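The Towel Drawer

Corina Tudose bought her first decent towels the June she moved to Bidthorpe. There were five of them, gray, with a paler edge, and she still has them all.

"They've been washed more than any shirt I own," she says. "The trick is that I don't do much to them."

Towels get bad advice. Fabric softener coats the loops and leaves them slick, and an overloaded washer never rinses them clean. Soudabeh Ghorbani ran the laundry at a guesthouse with 75 beds for most of her working life, and she used half the soap the box called for. She also shook every towel hard before it went in the dryer -- once from each end.

Folding is where people disagree. Ghorbani folds in thirds the long way, then in half, then in half again, so the hem ends up inside and the rounded side faces out on the shelf. Tudose folds in half twice and rolls. Rolled towels fit her bathroom cabinet, which is narrow and too deep to reach the back of.

Both of them start the same way. Take the towel by two ends, pull until the twist comes out, and find the hem. A light border helps on a dark towel, as you can follow it with your eye and see where the cloth has turned over on itself. Lay it on a bed or a table and smooth from the middle outward.

Jamshid Nazari, who sells linens at Bahrami, tells customers to buy one towel and wash it a few times before they buy the set. Plain hems keep their shape best, he says, and wide woven bands tend to shrink and pucker.

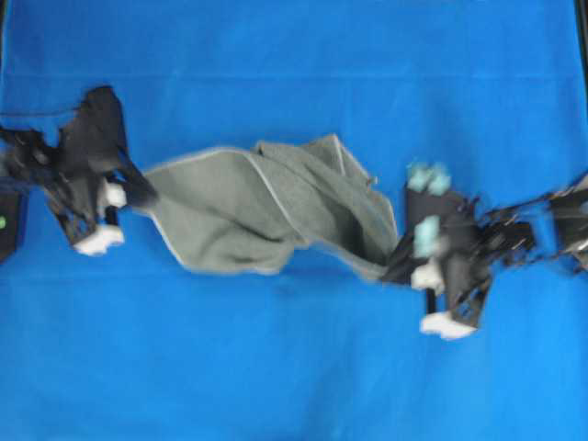

A gray towel, still bunched, with its pale edge showing along the folds.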